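About Zurnham

Zurnham is a small testing house. People who make robots, or are thinking of buying one, come to us with a simple question: can it do the chore yet? We find out, write the answer down and send it to them. The answer is usually shorter than they hoped, so we pad it out with charts.

We opened with a bench, a box of odds and ends and a firm belief that tidying up would be the easy part. We planned to give it a month and then move on to ironing. We have not moved on to ironing.

What we test

Our customers fall into two camps. The household lot want toys put away, shelves cleared and the dishwasher emptied by something that doesn't sigh. The shop-floor lot want parts taken out of one box and put into another, all day, without anyone having to stand there. They are surprised to hear that we regard these as much the same job. A machine that can lift one known part from one known spot has been able to earn its keep for decades. Ask it to empty a bin it has never met and it becomes thoughtful.

Most of our work is therefore picking things out of bins. The standard test, which we call Stedik after the street we started in, uses two bins: a full one and an empty one. The load is mixed on purpose. A bottle is tipped in at an angle, a dinosaur goes in with its legs out, and some cloth gets trapped under something hard. A four-year-old would clear it in a couple of minutes, though admittedly might not hand over the dinosaur.

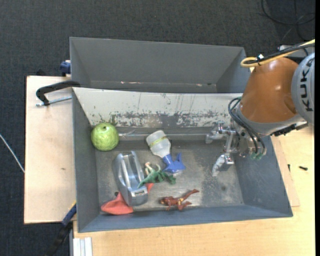

How we score

A run at Stedik lasts until the bin is clear or the machine gives up. Each object may be tried 5 times. Dropping it between the bins counts as a miss, and so does bringing its neighbour along for the ride. Cloth is scored separately, at the request of nearly everyone who has tried it.

By the end of last December our log held 3090 attempted picks across 306 runs. We publish the rules in full and the results only with the customer's blessing, so the rules are the more popular read.

Our other tests are Grilum (laying a table) and Yatsenko (sorting mixed fixings into trays). Grilum has been revised seven times, mostly in the matter of forks.

So, can they do it yet?

Some of it. Rigid things with a bit of space round them, yes, and we would happily put that in writing. Heaps are slower going. Anything floppy, see-through or lying underneath something else still deserves a person standing by, preferably one who has brought a book.

Visiting

We welcome visits by appointment. Bring your own gripper if you have one, and any object your machine is especially proud of picking up. We'll put it at the bottom.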